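The Small Art of Cleaning a Box of Little Rooms

By the Surkero Home Desk
Jun 26, 2025
6 min read
14 shares · 3 comments

In my mother's kitchen there was one drawer which we were not allowed to open quickly. Inside it stood a box with many small parts, and in the parts lived buttons, hooks, needles and the little metal feet for the sewing machine. If you pulled the drawer with force, everything jumped over the walls and became mixed. I learned patience from that box, and also some bad words.

Today almost every home I visit has such a box, only now it is plastic. People keep beads in it, or screws, or fishing weights, or vitamins for the week. My neighbor in Greslow keeps tomato seeds in hers, with the names written on tape. We buy these organizers because we want order, and for a few months we have it. Then comes the dust.

Dust in a divided box is a special kind of dust. It goes to the corners and stays there, together with glitter, thread, and the gray crumbs whose origin is a mystery. A cloth does not reach it. A finger reaches it, but pushes it deeper. For years I turned my boxes over and hit them on the bottom with my palm, and I believed that this was cleaning.

My opinion changed at a small repair shop in Marus, where I had brought a clock. The man at the counter was talking to me about the price, and during the whole talk he was brushing out a parts tray, one little room after another, without hurry. He always began at the far corner and pulled the dirt toward himself. When I came back for my clock I asked him which brush it was. It was a brush for painting, he said, the cheapest in the store.

So I went home and tried. I had 10 boxes to clean, and I will confess that one of them was still full of my school erasers. The work took the whole evening, and I enjoyed it more than the film I had planned to see.

What I learned is mostly about the brush. A wide one feels faster in the hand, but it stands on the walls like a cow in a doorway and cleans only the tops. A very soft one bends and slides over the dirt. You want something narrow, with hairs which keep their shape, and with a handle long enough that your knuckles stay outside. It must be dry. I made the mistake with a wet one, and the dust became a paste which I then removed with a toothpick for four compartments in a row, until I gave up and washed the entire box in the sink.

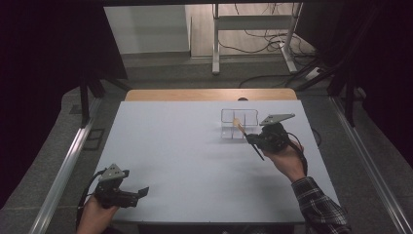 Clear plastic is my favorite material for these boxes, even if it scratches. With a clear one you can look from the side and find the line of dust along the bottom, and you do not need to lift the box to the lamp every minute. I put mine on a white surface, because colored crumbs show on it at once. A thin brush can enter at a slant, with its light bristles leading and the dark handle kept low, and this angle is better for the corners than holding the brush straight up like a candle. Between the compartments I tap the brush on the edge of a saucer. It is a slow rhythm — brush, tap, brush, tap — and after a while the head becomes quiet.

Some boxes have walls that come out. If yours has them, take them out first and clean the narrow slots, where the worst things hide. In the Yilma street market I once bought a used organizer with more than 3,000 glass beads included, and under the loose walls I found at least a spoonful of extra beads, all the same ugly green. I still have them. They live now in their own compartment, and in July I plan to sew them on a bag for my niece, who likes green.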